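Araceli Herrero
Sorting out the small wooden table this week. It has been the place where everything gets put down for too long. Going to post as I go so I finish it.

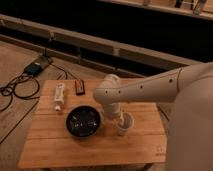

The plan is that two things stay on it, the black bowl and the white cup. Everything else has to find another home or leave.

The table came from my aunt's place in Henow when she moved to the apartment. She says it was bought in 1962. My uncle says later. There is no label underneath, I checked when we carried it in.

It's planks, so crumbs and sugar get down in the seams. A cloth doesn't reach. I use a dry toothbrush along the grain, then vacuum with the narrow nozzle, then a barely damp cloth. Took me an evening the first time.

Radomir Leka asked if I oil it. Once so far, in November. One thin coat, left overnight, wiped off in the morning. I bought a 320 ml can and have hardly used any of it.

Do not use the spray polish from under the sink. I did that on the bookcase and it went sticky and stayed sticky until I took it off with soap and a lot of wiping.

Next day. Cleared the mail. Most of it was from the old electric company and the Rendik catalog, which I have asked them twice to stop sending. Kept one letter and the car paperwork.

I have a folder now for paper that needs an answer. It lives on the shelf by the door. If it's in the folder I deal with it on Sunday. If it doesn't need an answer it goes in the recycling the day it arrives.

Bowl question. I've had it a few years, bought at the market in Arkerby from a man who was packing up and wanted to go home. Glossy rim, good weight, shows every fingerprint. I wash it by hand with the glasses.

Saturnino Cifuentes says a bowl on a table always turns into a junk bowl and I should put it in the cabinet. He may be right. He has a drawer he can't close, so I'm taking it under advisement.

Rule for the bowl: small things only, and when I can't see the bottom I tip it out on a towel and go through it. Batteries and screws go in the toolbox. Keys have a hook.

The cup is the last of a set of 6. The others broke over the years, two of them in one move. It's small, too small for my coffee, fine for an espresso if I had a machine.

Thought about giving the cup away with the kitchen stuff. Decided against it. It takes up no room and I like it on the wood.

Friday 3rd February. Took two bags to the thrift store on Aguirre Street. They don't take chargers or anything with a cord, so one bag came partly home again.

Chargers are now in a shoebox in the closet. I know that isn't sorting them. It's off the table.

Iveta Šťastný wanted to know about the floor, since hers is the same pale grayish color. Mine is boards. I sweep most days and mop with plain water, mop wrung out hard. Felt pads under the table legs. The cheap stick-on ones come off in a month, so get the kind with a nail if your legs are wood.

Put the pads on with the table upside down on a blanket. Needs two people to turn it. Rodrigo Echevarría came over and did the other end and stayed for soup.

One thing left, a ring at the back corner from a plant pot. I've tried oil and it's lighter but still there. Going to leave it until the weather is warm enough to sand with the windows open.

If anyone has gotten a dark water ring out of old wood without sanding, tell me what you used.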